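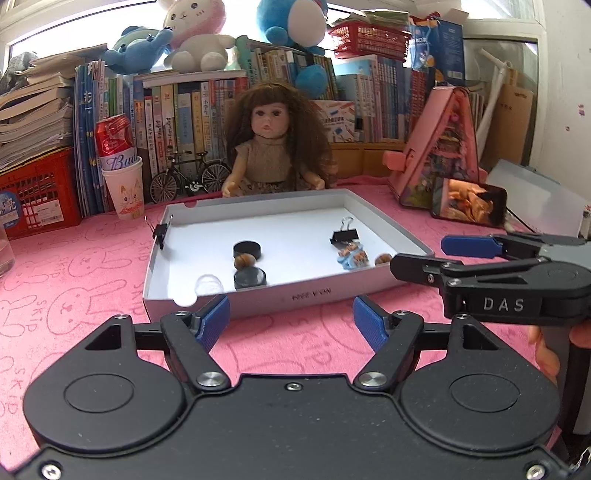 Small trays suit mixed items better than deep boxes, according to Chantal Nguyen, provided the round pieces are kept away from the clips. The Clallasen sorting room follows that rule on most benches, and the open cardboard tray was the pattern I saw most often in August.

## Sorting room, Clallasen

Stock on the day was 3,693 items, held on 11 benches. Intake is around 825 a month.

- **Trays:** open top, white inside, grey outer walls. Balls and pucks share a tray; binder clips go on the rim or along one side.
- **Toys:** plush is kept on top of the books. Dolls sit upright behind the trays.
- **Books:** upright in rows or stacked flat, many of the spines in Chinese. Ieva Ķēniņš catalogues by height, then by colour.

Loose balls roll when a tray is lifted — a felt liner from Mockus is on trial at two benches. Labelling was still by hand at 3 pm, when the tour moved on to the loading dock.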